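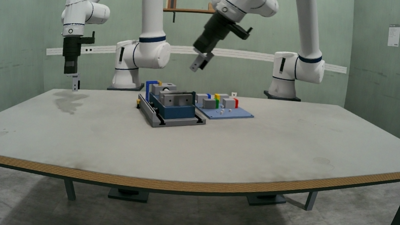

I'm Wian Lekota and I look after robot safety testing at Plenton. I'm hunting for a few people to help us get to the bottom of a fault that's been bugging me since April!

Our two-arm simulation, Talon, has a nasty habit. Every so often one arm ignores a stop command and carries on for a moment before it freezes. We went through 2620 logged runs and found it in 55 of them (not many, I know, but I wouldn't want to stand next to a real arm that did it). The stop routine is called Gautier, and I've a hunch it gets stuck behind other messages - but I've been wrong before, so I want fresh eyes on it.

You'd work through replays from both arms, note when the stop was sent and when the movement ended, and tell us if anything looks off. Patience matters far more to me than a degree. If you've ever chased a fault on a packing line or in a garage, please get in touch. 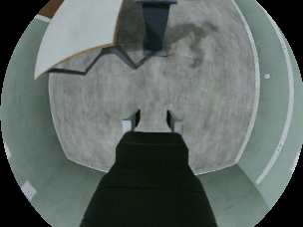
Do I need to know how to program?

Most of the work is watching and writing notes, so you can manage perfectly well without it.

Sessions start at 10 am in our Tetow office, or you can join from home. We pay £1000 for the full set. Email me a few lines about yourself and a fault you once tracked down - big or small, I love those stories.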